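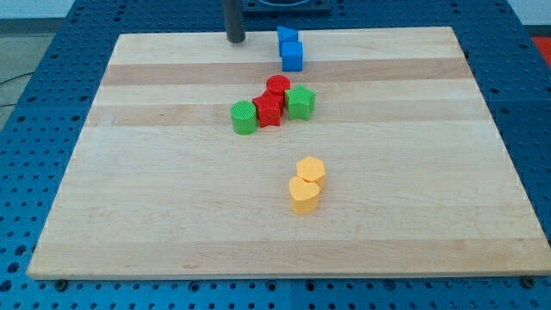 R. Sikora

Chapter 2
House Rules for the Table

I spent my first month at Osta convinced that the rules for a robot table lived in a binder. There was a binder, of course (gray, 91 pages, chained to a shelf), and I read every page of it over two lunches. Then I walked over to the table, moved a board over by the width of my thumb to make room for my coffee, and ruined a whole afternoon of work for the team at the next bench. The binder had a very good section on electrical cabinets. It had one line on where to put a board, and I'd skimmed it.

So this chapter starts at the table! We'll get to the formal standards in the second half, and I promise they're easier going once you've got something in front of you to hang them on.

Take a sorting job, the kind you'll be setting up in the lab sessions. A maple board, eight small blocks, a blue table full of holes. The blue pieces are together at the back, the red and green ones share the middle, and the two yellow ones touch each other nearer the front. Look at the bolt heads just in front of the board, one near each corner. If you take one habit away from this chapter, let it be that one: anything the program expects to find in a certain place gets a stop to sit against. Tape marks are fine for a morning. They peel, people put them back a little crooked, and by September you have three sets of tape on the table and an argument about which one is right.

Here is how I'd like you to write a table rule. Say what has to be true, say how a person checks it, and say what that person does if the check fails. "Board must be placed correctly" does only the first part, and does it badly. "Board touches both front stops; push it with one finger at each corner; if it rocks or slides, stop and call the cell lead" does all of it, and somebody on their first shift can follow it at six in the morning.

Now, the starting layout. At Esach we had a rule, number 2749 in the site list (I can still recite it, sadly), that every trial began from a written layout card. The card gave the color and shape of each piece and which pieces were allowed to touch. That last bit sounds fussy until you try it. A star pressed up against another star is a very different pick from a star standing by itself, and if your card doesn't mention contact, two people will set up two different jobs and log them under the same name. I've done it. The log looked beautiful.

Cables and floors belong on your list too, and so does whatever is sitting just past the end of the table. Walk all the way around before you enable anything. I keep my own walk-around short enough to say out loud, and I do say it out loud, which the people at Mistine found very funny for a week or so and then started doing themselves.

Before you go on to Section 2.1, get a sheet of paper and write table rules for a job you know well. It can be a kitchen counter or a workbench, anything with a setup that other people keep messing up. Keep the sheet handy, as we'll be marking it up against the standard clause by clause.

2.1 Who is allowed to reach in, and when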